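Was ist eigentlich ein Stipendium?

Studieren kostet Geld. Miete, Bücher, Essen, Busfahrkarte. Manche Familien haben das, manche nicht. Ein Stipendium ist Geld, das man fürs Lernen bekommt und meistens nicht zurückzahlen muss.

Wer gibt so was? Stiftungen, Unis, der Staat, manchmal auch eine Stadt. In Skasville zum Beispiel gibt es den Bråten-Preis. 300 Leute haben sich beworben, 6 haben ihn gekriegt. Ganz schön wenige!
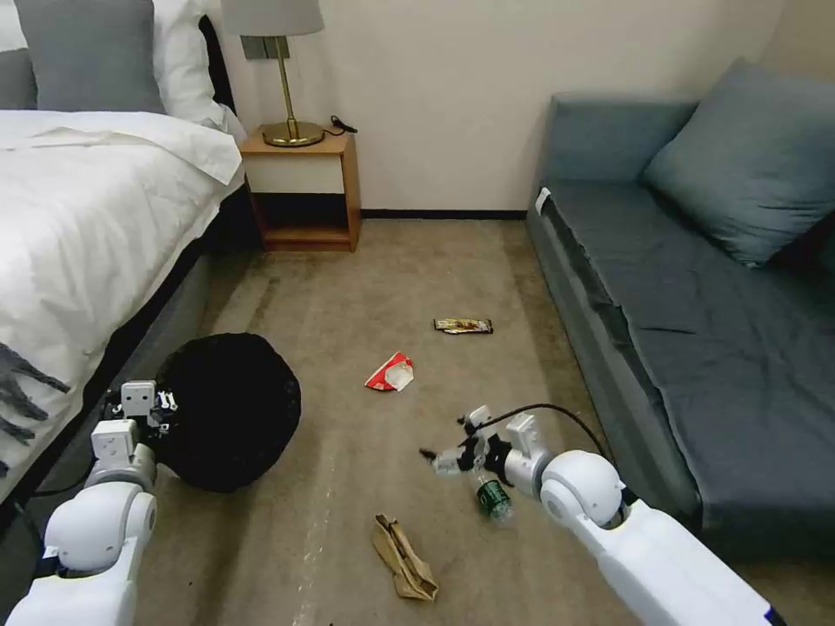 Muss man dafür lauter Einsen haben?
Gute Noten helfen, aber die Jury schaut auch auf andere Sachen. Ob man anderen hilft, was man sich ausgedacht hat, wofür man brennt.

Halldóra Hjaltadóttir hat letztes Jahr einen bekommen. Sie studiert jetzt Geschichte in Plelness, weit weg von zu Hause. Jeden Monat kommen 800 Euro aufs Konto. Davon zahlt sie ihr Zimmer und das Essen, der Rest geht für Bücher drauf.

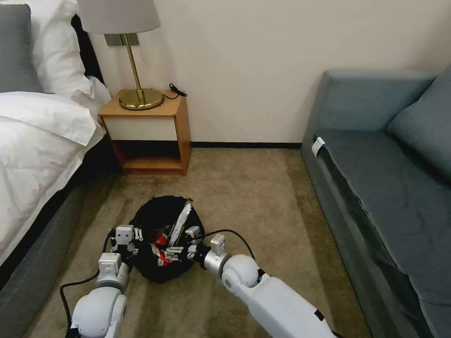
Bewerben geht so: Brief schreiben, Zeugnis dazu, und eine Lehrerin oder ein Lehrer schreibt auch was über einen. Das heißt Empfelungsschreiben. Langes Wort. Danach kommt ein Gespräch mit der Jury, 10 Minuten. Halldóra hatte vorher Bauchweh, in dem Gespräch ging es dann fast nur um alte Landkarten.

Im September gehts wieder los. Fragen dazu an Riet Mertens von der Kinderredaktion, sie sammelt sie bis zu den Ferien.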